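Tagged: teleoperation, two-arm setups, demonstrations

How consistent do my demonstrations have to be?

Sanaa Bouzid
I'm teaching a two-arm cell to pack a paper shopping bag with snacks. I drive both arms by remote control, one leader handle in each hand. The left arm stays up at the rim of the bag and the right arm does the picking. I have 91 demonstrations so far, recorded over several evenings in December.

My problem is that I don't do it the same way twice. Some evenings I start with whatever is nearest the right gripper, other evenings I start at the back. I also put the snacks down differently each time, sometimes spread out and sometimes in a heap. When I run the trained policy, the right arm goes down between two packages and stops there. Should I throw out the mixed ones and start again with a fixed order?

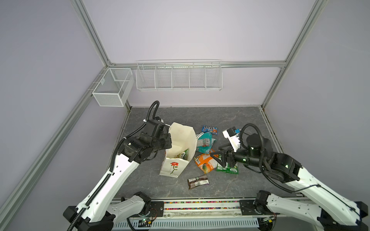
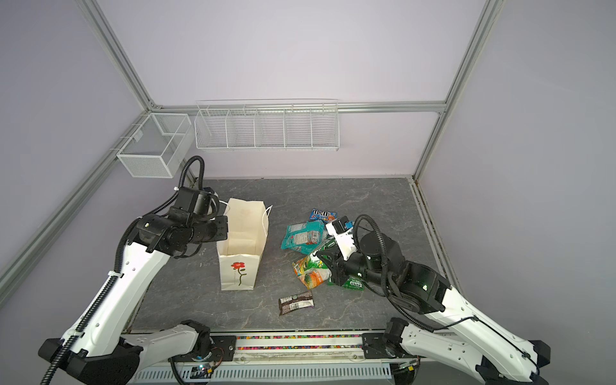
Left arm at the bag, right arm over the snacks, in both shots.

I can post the training settings if that helps. Bag position is the same to within a finger width, I put tape down for it and then took the tape up again.

Erraji
Keep the varied layouts and fix the order. Those are two separate things. The layout is something the policy can see, so variety there is useful. The order is a choice in your head, and the cameras can't see that. If half your demonstrations go left from a given starting point and the other half go right, some policies will average the two and end up in the middle. That sounds like your arm stopping between packages.

Pick a rule that can be read off the table, for example always take the package closest to the bag. Then go through the 91 and sort out the ones that already follow it. I did this on a drawer task and had 13 left, so be ready to record more. Fifty clean ones would be a fair start for one bag and five or six items.

Also check your pauses. If you stop above an item to think before you close the gripper, the policy learns to stop there too. Trim those or record them again.

Brelar
More data. We had 2,343 by the end and it worked fine.

Stodness
I agree with Erraji on the order. One thing to add about the left arm: if it hardly moves for most of the recording, look at what it does in the last 2 seconds. I used to let go of the left handle early to reach for the stop pedal, and the arm drifted off the rim in nearly every run – it took me a week to see why. Stop the recording first, then let go.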